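## Part 5: Setting up your Prutton shelf

Good news, the hard part is done! Your brackets are up, the wall plugs are snug, and all that's left is getting the board level and deciding what lives on it. Have a cuppa first if you like, then grab the spirit level and a pencil.

1. Lay the board across both brackets with the rounded edge facing you.
2. Set the level in the centre. If the bubble drifts, turn the small screw under the lower bracket a quarter turn at a time.
3. Push the board back until it touches the wall, then fasten it from below with the short screws (bag 3). Hand-tight is plenty.
4. Wait 30 minutes if you used the Trivholm filler, then give the board a gentle tug.

**Caution:** Don't use a power driver for step 3. The long screws in bag 2 will come straight through the top, and I've got a board in the shed to prove it.

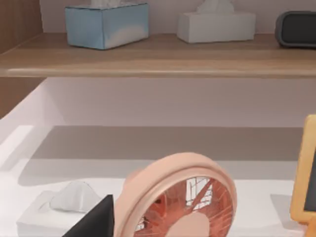

*Words and test-fitting by Nesrin Kocabaş for the Nenis home set-up guide, March edition*

Now the fun bit, loading it up! Start with the things you reach for every day. Tissues do well on a bedside shelf, and so does anything small and light that would otherwise end up on the floor.

5. Put heavier items directly over the brackets and lighter ones between them.
6. Leave a finger's width at each end so nothing gets knocked when you make the bed.
7. Run any cords down the wall side and clip them under the board (the Rahimi clips are my favourite colour match, but any will do).

**Note:** If your shelf is the 95 cm model, fit the third bracket before loading. It's in the same box, tucked under the cardboard flap, and it's very easy to miss.

Check the screws again after a week, and wipe the board with a damp cloth whenever it needs it.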